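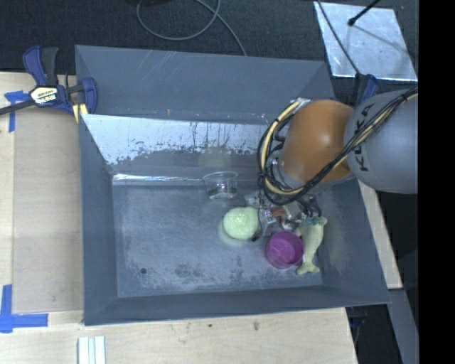

Vol. 2, núm. 19

Skemar: curvas de luz de estrellas variables
Por Keisha Marchetti — 19 de septiembre de 2018

¡Por fin subo el catálogo! Son 2,900 curvas de luz en CSV, una por estrella, con tres columnas: fecha juliana, magnitud y error. Los nombres de archivo siguen la numeración de Ditano (la vieja, perdón, ya me había acostumbrado).

Ojo con el filtro: 200 curvas vienen en banda V y el resto sin filtro — no las mezclen sin calibrar antes. Retno Teoh revisó los periodos a mano y marcó 19 como dudosos, están en periodos_dudosos.csv. Yo quitaría dos más, pero todavía lo discutimos.

Para leerlo todo basta con leer.py. En noviembre quiero añadir las binarias eclipsantes, si me da la vida.

Última actualización: versión 2
Contacto: Keisha Marchetti · © Skemar · Volver arriba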